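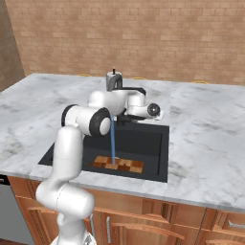

Cullov Workshop Papers, Vol. 3, p. 40

4. The kitchen before the kitchen

Figure 3. The simulated kitchen during a tap trial. Water falls from the spout onto the chequered board in the basin, with the gripper over the sink.

The arm we meant to build has a bench, a power supply and, at the time of writing, most of its joints. The arm we could test belongs to the simulator. It is better finished than ours will ever be and it never has to be carried up the stairs. All the results in this section come from the simulated one, and the reader should keep that in mind whenever we sound pleased with ourselves.

The workshop at Cullov is shared with two bicycle builders and a loom, and its single sink is needed for tea. A running tap next to a half-wired arm was voted down at the September meeting, before we had finished asking. We therefore moved the wet part of the work into Eskola, the simulator we already used for checking cable lengths, and kept the bench for things that stay dry.

The task is a small one. A wooden cutting board lies flat on the floor of a dark sink, the tap runs over it, and the arm must bring its gripper in, close the tap by its lever and withdraw without touching the spout (Figure 3). Later versions were to include picking up the board. We left the board in from the beginning so that the planner could get used to it, and so could we.

We ran 500 trials with the controller as written for the bench. In each one the arm began from a different resting pose within a region drawn by Wenceslao Cortés, who has put up more shelves than the rest of us and has firm views on how far anything should reach. A trial was counted as passed if the lever was closed and the arm was back in its resting region with no contact recorded on the spout or the rim. The log came to 3,247 contact events. A good many of these were the same elbow meeting the same stretch of worktop, recorded afresh each time it bounced.

The elbow deserves a paragraph. On our drawings it is a modest thing. In practice the joint between the two long links is the widest part of the arm, and whenever the hand is over the sink the elbow is somewhere in front of it, in the way. The planner treated it as a point. We had told it to, in a comment reading "fix later", and the comment was dated.

Replacing the point with a cylinder stopped the bouncing. It also made the planner timid, and for several evenings the arm would go as far as the front rim and wait there, like a guest who has not been told where the bathroom is.

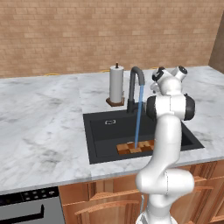 The cure was to let the shoulder turn further before the elbow was allowed to bend, which costs a little time and looks faintly pompous. We adopted it for every trial that followed, and it has since gone into the firmware for the bench arm, where the shoulder motor can just about manage it.

Water gave us less trouble than expected, mainly because Eskola's water is undemanding. It falls in a narrow stream and has no opinion about bearings. We make no claim that closing a simulated tap says anything about splashing, limescale or the grip of a wet lever. Dayana Orozco, who will be the one holding the towel, asked for that sentence to be included.

Two differences between the simulated arm and ours matter for what comes next. The first is stiffness. Our upper link is a length of aluminium tube from Rekholm, bought as an offcut, and it sags under load in a way that the smooth white links on the screen do not. The second is delay. The bench controller, a second-hand Triltell board, answers when it is ready. We added a matching delay to the simulation and repeated 40 of the trials. The arm still closed the tap in most of them, although it now arrived at the lever with a slight lurch that everybody at the bench recognised.

We did not tune the delay away. The lurch is the most faithful thing in the model, and removing it would have meant going back to a version of the arm that we do not own. Section 5 describes the mounting plate, including the first one, which was drilled upside down.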